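Beer Evaluation, Evening Course
Handout 3: Measuring and describing a dark beer
Instructor: Sheyla Mosquera
Lab and cellar: Jhosep Taipe

Bring this handout back next week along with your tasting sheets. The reading for this session is the chapter on kilned and roasted malts. If you missed the second session, get the notes on glassware from Jhosep before you taste anything.

1. Gravity

Original gravity is the density of the wort before fermentation, compared with water. Water is 1.000. A wort at 1.070 is heavier because of the sugar dissolved in it. Final gravity is the same measurement taken when fermentation has stopped.

To estimate alcohol by volume, subtract final from original and multiply by 131.25. A beer that starts at 1.070 and finishes at 1.018 has a difference of 0.052, so it comes to 6.8% ABV. The formula drifts a little for very strong beers. For class purposes, use it anyway and write down that you did.

Hydrometers are calibrated for one temperature, usually 60 or 68 degrees F. Check the paper inside yours. Degas the sample first by pouring it back and forth between two glasses. Bubbles cling to the hydrometer and lift it, which gives you a reading that is too high.

2. Color

SRM is measured by passing light at a wavelength of 430 nanometers through a sample. A pale lager may be 3 SRM, an amber ale 12, and a porter 30. Past 40 the eye can't do much with the difference. Tilt the glass and look at the thin edge of the liquid against white paper. Brown, ruby, and garnet are all acceptable words. "Black" is acceptable if no light comes through at the edge.

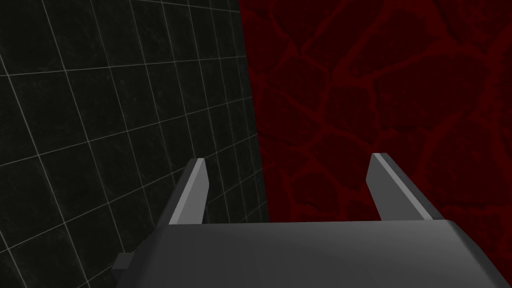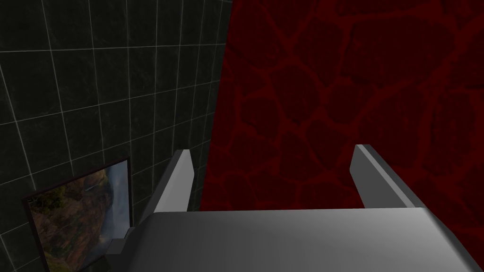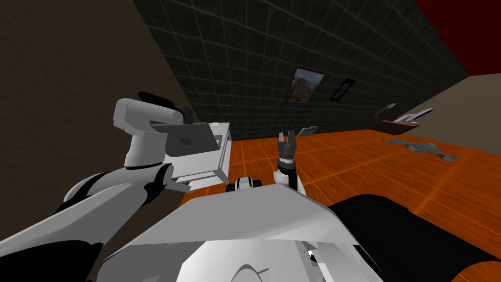

3. Bitterness

IBU measures bitter compounds, mainly iso-alpha acids from boiled hops. It doesn't tell you how bitter the beer will taste. A stout at 60 IBU with a lot of leftover sugar can seem softer than a dry pale ale at 40. Roasted grain adds its own bitterness, closer to coffee or burnt toast, and the IBU number mostly misses it. On your sheet, put hop bitterness and roast bitterness on separate lines.

4. Where the roast comes from

Chocolate malt is kilned dark but stops short of the darkest grades. It gives cocoa, toast, and some nuttiness. Black malt is darker and can turn sharp or ashy if the brewer uses too much. Roasted barley is unmalted, and most people get dry coffee from it. Crystal malts aren't roasted in the same way. They are stewed while still moist so the starches convert inside the husk, and they bring caramel, toffee, and raisin.

Students often write "chocolate" for all four. Chew a few grains of each from the jars before you taste the beers, then rinse with water.

5. Tonight's beers

Three beers, served in this order:

Drillano Porter. The lightest of the three in body. Look for cocoa and a fairly quick finish.
Grenddale Oatmeal Stout. Oats give it a rounder mouthfeel. Pay attention to the texture of the head as well as its color.
Abera Imperial Stout. The strongest. Expect some alcohol warmth and dark fruit. Take small pours.

Serve at 50 to 55 degrees F. If your glass feels refrigerator-cold, hold it in your hands for a few minutes and smell it again. Cold hides aroma, especially the fruit notes in the Abera.

6. Filling in the sheet

Work in this order: aroma, appearance, flavor, mouthfeel, overall. Aroma goes first, as the lighter compounds leave the glass quickly. Record head color, head size, and how long the head lasts. Lacing is the foam left on the side of the glass. Grease or soap residue will kill it, so don't mark a beer down until you have tried a second clean glass.

Use plain comparisons. "Cold coffee" is useful to another taster. "Complex" is not, unless you say what is in it.

Homework

a. A brewer at Pedton has a stout with an original gravity of 1.084 and a final gravity of 1.022. Work out the ABV.
b. Taste any one dark beer at two temperatures and fill in a separate sheet for each. Note the time between them.
c. Write 500 words comparing the roast character in two of tonight's beers. Use your own notes and leave the label copy out of it.

Spare tasting sheets are in the folder by the sink.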